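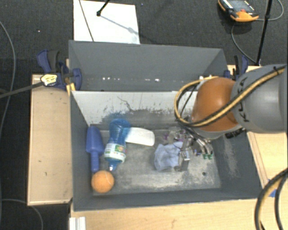 Why can't I just throw everything in one big bin and be done with it? A reader from Stitthorpe sent me that question, and then added that her bin is huge, it has plenty of room left, and her mom still says it's a mess.

Well, Stitthorpe reader, I have lost whole Saturdays to this problem, so let's talk about bins!

First of all, I love a big open bin. You don't have to fold anything or find the right lid. You walk up, you let go, clunk, done. A scoop goes in, a bottle goes in, a ball goes in, and your floor is a floor again. For putting things away, a big bin is the fastest thing there is.

The trouble starts when you want something back.

Say you need a ball. If it's right there in the corner, bright orange, lucky you. Your eyes are really good at spotting one bright color on a dark background. Now say you need something clear, like a plastic bag or a see-through cap. Clear things let the light from whatever is behind them come right through, so they take on the color of the stuff around them. I once spent half an hour looking for a clear ruler and I'd been looking at it the whole time. (I was also kneeling on my sandwich, but that's another story.)

Then there's cloth. Cloth is sneaky! A hard thing like a scoop keeps its shape wherever you drop it, so you always know what you're looking for. A cloth can be a flat square on Monday and a crumpled lump the next day, and when it's a lump it can cover up little things. If I've lost something small in a bin, I lift the cloth first. I find a lot of things that way, mostly buttons.

Here's something you can try at home. You need a big bin and a bunch of things that won't break. Ask a grown-up which things are okay. Get a ball, a spoon or scoop, an empty bottle with its cap on, a washcloth, and some small bits like blocks. Put them all in and give the bin a gentle shake, side to side.

Now look. Where did the ball go? A ball touches the floor of the bin at just one tiny spot, so it rolls very easily, and it keeps on rolling until a wall or another thing stops it. Mine loves corners. A corner has two walls, so the ball gets stopped on both sides.

Where did the bottle go? A bottle rolls too, but only in two directions, forward and back, like a log. If it has a skinny neck and a fat bottom it'll try to roll in a curve. Try it on the kitchen floor, it's very funny.

And the washcloth? It probably hardly moved at all. Cloth drags along the bottom because so much of it is touching. That dragging is called friction, and it's the same thing that stops you from sliding across the carpet in your sneakers.

Friction is also the reason old bins look old. Every time something hard scrapes along the bottom it leaves a little mark. One mark is nothing. But my own toy bin (it's a Killport, my brother had it before me and my cousin had it before him) has been dragged into and dug through so many times that the bottom has gone all pale and scuffed. I like it better that way. It's been busy.

Okay, back to the question. Do you have to sort everything? I say sort a little.

I tried sorting a lot. Last July I emptied every single bin I own and counted, and I had 684 things. I made 16 piles! Small cars had a pile, red small cars had a different pile, and there was a pile called "other" that was bigger than all the rest put together. It lasted two days.

Now I ask two questions. Is it soft or is it hard? Soft things get their own bin, so they can't hide the hard things. Then, is it smaller than my thumb? Tiny things go in a jar with a lid, and the jar goes in the big bin with everybody else. Everything left over just gets dropped in, clunk, like before.

So you get to keep your huge bin, and you can tell your mom it only needs one jar and one helper bin. Write back and tell me what you found at the bottom.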